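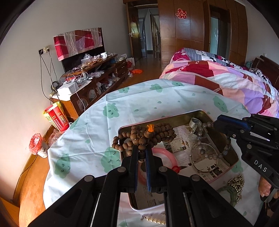 Do you need to pay someone to help you get rid of your things?
Most people don't. A free afternoon and a few cardboard boxes will do the job that decluttering firms charge for, and the firms' own workbooks more or less admit it by page two.

I signed up for the Zerkthorpe Home Reset in January, when the ads were at their thickest. The course costs $459 and promises a "lighter home" in 24 sessions. For that you get a workbook, a set of videos and a weekly call with a coach, who in my case was muted for a good part of the first one. Storage boxes are extra. So is the label maker.

The method is simple enough. You pick a drawer, empty it, hold each thing and ask how it makes you feel. If it makes you feel nothing, out it goes. I tried this with the drawer where I keep batteries, and felt nothing about any of them. By the workbook's rules I should have thrown them all away, then bought new ones the next time the smoke alarm chirped.

I put this to the company. A written reply said that "functional items are covered in Module 6." Module 6 says to use your judgment, which I had assumed was the thing I was paying to have replaced.

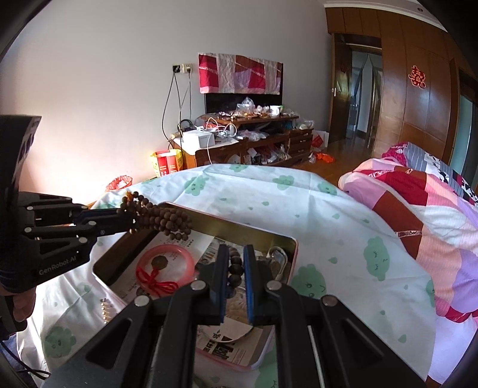
Saltuvside Magazine — Home and Money Desk

The bigger claim is that a tidy house changes your life. Zerkthorpe says its customers sleep better, spend less and argue less. I asked how it knew. It sent me the results of a survey filled in by 1,089 people, all of whom had finished the course and all of whom had been offered a discount on the next one. People who quit halfway were not asked. Neither were the people they live with.

I can believe that a clear kitchen counter is nice to come home to. Mine was, for a while. But a survey of happy finishers tells you that finishers are happy, and I would want to see the same people a year on, with the mail piling up again, before I put "life-changing" on a poster.

Then there is the question of where it all goes. At the thrift store in Namley, the staff told me that the back room fills up every winter and that a lot of what arrives can't be sold. Bread machines, single curtains, exercise bands that have lost their stretch. Some of it ends up in the dumpster behind the building, and the store pays to have that hauled. The donor's home is lighter. The trash has just moved across town.

Much of the rest doesn't leave the house at all. It gets put into better-looking containers. The course steers you firmly toward Wojcik boxes, which are gray, stack well and cost more than most of what I own that would fit inside them. I bought one to be fair. It holds exactly what my old shoebox held, and the lid is harder to get off.

Sentimental things get their own session, and it's the one I liked least. You are told to photograph an object, thank it and let it go, on the grounds that the memory is in you and the object is only taking up room. Maybe. I have thousands of photos on my phone and couldn't tell you when I last looked at most of them. The ugly ashtray on my shelf I see every morning — I don't smoke, and I'm keeping it.

I stopped after session nine. The closet in the hall is better than it was, and I found a coat I'd forgotten. The coach has emailed twice to ask how I'm feeling about the garage.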